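Home | Features | Money | Food | Archive

The Long Wait for a Spare Part

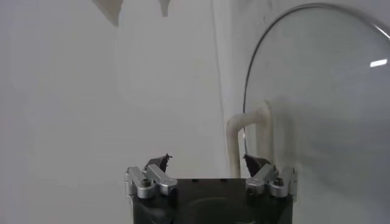 A hex screw in a rounded metal hub.

26 Nov 2020

The town of Genska had 2,151 residents at the last count and one hardware store, Chidiac. It stocks washers, hinges and hose clamps in drawers that go back 30 years. Few stores this size still sell screws one at a time.

Orders used to take 10 days. Since July they have taken over 20, and some parts for older Honura washing machines have not come at all. Customers have started bringing in dead machines to strip — a pump here, a door latch there. The store keeps the useful pieces in a back room and sells them for a few dollars each.

Trukon, the nearest wholesaler, says deliveries should pick up after the new year.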